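Parallel gripper slips on mandarins after moving from stock pads to hard fingers

Posted by Rafia Farooqui, Feb 19, 2018

I am comparing two finger sets on the same parallel gripper for a grocery picking setup. The task is simple: take one citrus fruit off a flat display tray and place it in a shopping basket to the left of the tray. The arm is a Willik with its own controller, and the gripper is a Ceko two-finger electric. Set A is the stock finger with a soft pad. Set B is a wide flat finger with a beveled tip and no pad, which I want to keep because it gets between fruits that are sitting close together.

I ran 20 picks with each set at the same force setting, which is 23 on the controller scale (unitless, as far as I can tell from the manual). Set A dropped one. Set B dropped 8. Most of the drops came during the first part of the lift, before the arm started moving sideways. The fruit rotates in the grip, the stem end rolls toward one finger, and then it falls out forward.
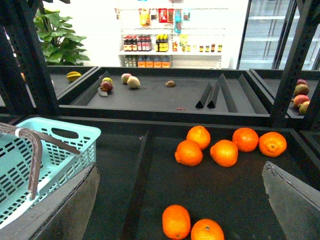

The wrist camera is fixed to the gripper body, so both fingertips stay in view with the gripper open. I take one picture before the approach and pick the grasp point from that. The peels are pebbly, so I expected more friction than I seem to be getting. The mandarins lie directly on the tray with no packaging.

Things I have tried so far with Set B:

Raising the force to the next step up. Fewer drops, but it left a dent in two fruits.
Slowing the close. No change that I could measure.
Closing lower on the fruit. This helped on the loose ones, but the tips touch the tray and the controller reports contact and stops.

Is this a finger problem or a grasp point problem? I would like to settle it before I move on to mangoes and star fruit. Log file is 832 lines, and I can post the relevant part if somebody wants it.

arain_bench

Grasp point first, then the finger. A flat rigid finger on a round fruit gives you a very small contact patch on each side. Two small patches define an axis, and the fruit is free to turn about it. If the center of mass is not on or below that axis, it will turn as soon as the tray stops supporting it. A soft pad hides the error by spreading the contact out.

Check your height offset. If you measured the tool center point with Set A and did not redo it for Set B, you could be closing several millimeters too high or too far back on every pick. That fits with "closing lower helped." Redo the tool calibration with the fingers you are using, and check it at two openings, wide and nearly closed. On some grippers the tips move along a slight arc, and the error changes with the opening.

For the tray contact, raise the contact threshold for the last part of the descent only. Do not raise it globally -- you will want it when the tips come down on top of a fruit.

After that, glue a thin sheet of silicone to the inside faces and run the same 20 again. Keep the bevel bare so it can still slide between fruits.

titine77

Use suction. We switched last August and never went back.

M. Oduya

Suction is fine on smooth fruit, but a small cup can leak on a pebbly peel, so test that before you buy anything. I agree with the post above about the tool center point. One thing to add: record which way the stem end faces on each pick. With 20 picks per set, a few bad orientations in one batch could account for part of the gap. Alternate the finger sets in blocks of five if the change is quick enough, and leave the fruit order alone between blocks.

Rafia Farooqui

The tool center point was from Set A. I will redo it and post the numbers. Silicone is on order.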